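Trelero House supply room: progress report to the Valano Fund
Reporting period ending in February
Prepared by Gunvor Vik, office and studio coordinator

When we applied for this grant, the supply room at Trelero House held everything our craft and repair classes could want, provided you had the afternoon free to look for it. The Valano Fund gave us $3,000 to put it in order. We are now past the halfway point, and I can report that the scissors have been located. They were with the other scissors, which surprised everyone.

What we said we would do

The proposal had two parts. First, sort the small supplies (buttons, beads, needles, pen nibs, fuses, the screws that come with things and are never used by them) and give each kind a drawer. Second, put the drawers where people sit and work, so that a person who needs a size 7 needle doesn't have to cross the hall, move a ladder and come back with a size 9.

Where we are

Sorting is finished for sewing and paper, and well under way for hardware. Before we started I went through the sewing shelves and counted 456 separate packets, jars, tins and envelopes. Many were labeled. Quite a few of the labels were true. We kept what was usable, passed the duplicates on to the after-school program, and threw out one tin marked "misc. (good)" after a short debate.

We ordered the desktop organizers in two lots. The first lot, 30 units from Plulton, arrived on time and has been in use since the start of the winter classes. The second lot is on order from Gruber, who offered a better price and a longer wait. I took the price. I have had time to reflect on that.

The units we chose are see-through acrylic in a smoky gray. The clear ones looked handsome in the catalog, but my feeling was that a room full of perfectly visible buttons would be a restless place to teach in. With the smoky ones you can tell whether a drawer has something in it without being stared at by the contents. The drawers pull out toward the person sitting at the table, and we have asked everyone to push them back in when they are done. Compliance is improving.

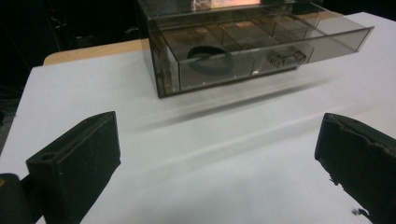 Smoky-gray acrylic organizer with a drawer part of the way out, on a white work surface.

We also settled on white as the color for the work surfaces. The old tabletops were a brown speckle on which a dropped bead could live undisturbed for years. On white, small things show up, and so does everything else, so wiping down is now a regular item at the end of each class. I had not budgeted for the extra cleaning cloths. They are in the accounts under "cloths."

What has gone less well

Labels. The printed ones I ordered would not stay on the acrylic, and for a week or so the room shed them like a tree. We have gone over to paper tags tucked inside the front of each drawer. They look less professional and they stay put.

Hardware is slower than planned. Sorting buttons is pleasant work and people will stay late for it. Sorting washers is another matter, and I have ended up doing a good part of it myself at 7 in the morning, with the radio on. I expect to be through the last of the boxes by the time the Gruber units turn up, whenever that may be.

Spending

We have spent 80 percent of the grant, counting the deposit on the second lot. What is left covers the balance on that order and a shelf for the oversized items, mainly knitting needles and a quantity of dowel that seems to have come with the building. I don't foresee asking for more. If the dowel turns out to be valuable I will let you know.

Next steps

Finish the hardware drawers. Set out the second lot of organizers in the back classroom, which at present makes do with jam jars. Write a one-page guide to where things are – the teachers have asked for it, and I would like to be able to take a vacation. The final report will include the full list of drawer contents as an appendix, as the grant terms require. Please don't feel you have to read it in one sitting.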